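Wevik Assembly Services, Vilela workshop
Station walk-through: hand-guided teaching stations, upper level
Inspector: Henrique Amaral
Accompanied by: Graça Neves, line lead
Month: May
Previous walk-through: before the Hallosine changeover

Ratings used: OK / OK with comment / Fix / Not checked

1. Scope

Stations where operators teach tasks to the arms using hand-held grippers, plus the walkways between them. The packing arms downstairs have their own sheet. Items carried over from the previous sheet keep their old wording so the two can be compared.

2. Access and walkways

2.1 Walkways free of stored material: OK
2.2 Cables crossing a walking route are covered or taped: Fix
Comment: The old benches had one power drop each. A teaching station has power, data and charging, and the extra leads end up on the floor. Graça says people step over them without thinking now, and I saw two operators do it. Covers to be ordered for every crossing. Until they arrive, tape down and reroute behind the tables where the lead is long enough.
2.3 Spare cable hung up and not left coiled on the floor: Fix
Comment: Same cause. Hooks on the table legs would do it.
2.4 Railings sound, nothing hung on them that could fall to the lower level: OK with comment
Comment: Railings are tight. Please keep loose tools off the shelves near them.
2.5 Hazard tape in place and readable: OK with comment
Comment: Worn through at the stairs. Replace.

3. Work surface and lighting

3.1 Table stable, no rocking under load: OK
3.2 Task lamp clamped, does not swing when bumped: OK
3.3 Lamp does not shine into the operator's eyes: OK with comment
Comment: Operators move the lamps many times a shift, because the markers on the grippers need even light and so does the person. These are sometimes different positions. Ask operators to set the lamp for themselves first and report it if tracking then drops out.
3.4 Table height suits the operator: Fix
Comment: The biggest item on this sheet. Under the old method a worker sat for most of a unit. Teaching is done standing, leaning forward, both arms out, and one recording can't be paused halfway without being thrown away. The tables are fixed height. Graça has had complaints of lower back pain from the taller operators, and one asked to go back to the manual line. I have asked Drernby for a quote on adjustable legs. Risers can be cut in the workshop in the meantime.
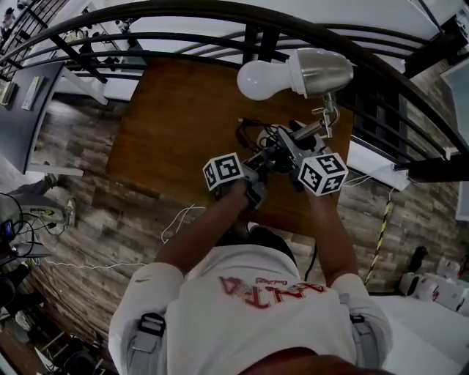 3.5 Anti-fatigue mat at standing positions: Fix
Comment: None supplied. The mats from the old line were thrown out at the changeover and need to be bought again.

4. Hand-held grippers

4.1 Handles free of cracks and sharp edges: OK
4.2 Marker cubes firmly attached, patterns clean: OK with comment
Comment: Some cubes are scuffed at the corners. Wipe with a dry cloth only.
4.3 Weight in use: 315 grams each, as weighed on the parts scale: OK with comment
Comment: Light enough to pick up, less light after an hour. See 5.2.
4.4 Jaws open and close without sticking: OK
4.5 Harness straps adjustable, buckles release with one hand: OK with comment
Comment: Buckles pass. Several operators had never been shown how to shorten the straps and were wearing them however the last person left them. Graça covered this with both shifts.

5. Work pattern

This section is new. The old sheet had no questions on pace because the line set it.

5.1 Target number of recordings posted and agreed: OK with comment
Comment: Target is 100 per operator per shift. Most operators reach it, but the last hour is rushed. Failed recordings don't count toward the target, and people feel that is unfair when the fault is in the tracking. I agree with them. Recommend counting tracking failures.
5.2 Breaks taken away from the station: Fix
Comment: The longest stretch I logged without a break was 135 minutes. Limit to be 50 until section 3 is fixed. The line used to stop for everyone and now each station runs by itself, so people work through.
5.3 Operators can rotate to other work: OK with comment
Comment: Possible on the early shift. The late shift is one person short.
5.4 Operators know what the recordings are used for: Fix
Comment: Answers varied a lot. Some believe that once 2,000 good recordings are in, the station will be closed and their job with it. Management's position is that the arms take the repeat units and operators keep fault finding and rework. That has been said in meetings and never put in writing. I can't inspect a rumor, but people who are worried about it are skipping breaks to look productive, so it goes on this sheet. Written notice requested.

6. Emergency

6.1 Stop button within reach of each station with a powered arm: OK
6.2 Operators can name the nearest exit: OK
6.3 First aid box stocked: OK with comment
Comment: Low on small bandages.
6.4 Extinguisher access: Not checked
Comment: Contractor was servicing them during the visit.

7. Actions

Cable covers and hooks: Henrique
Risers, mats, quote for adjustable legs: Henrique
Break limit posted at each station: Graça
Strap fitting added to new starter training: Graça
Tracking failures counted toward target: management to reply
Written notice on future of the stations: management to reply

Items 3.4 and 5.2 to be looked at again as soon as the risers are in. The rest at the next regular walk-through.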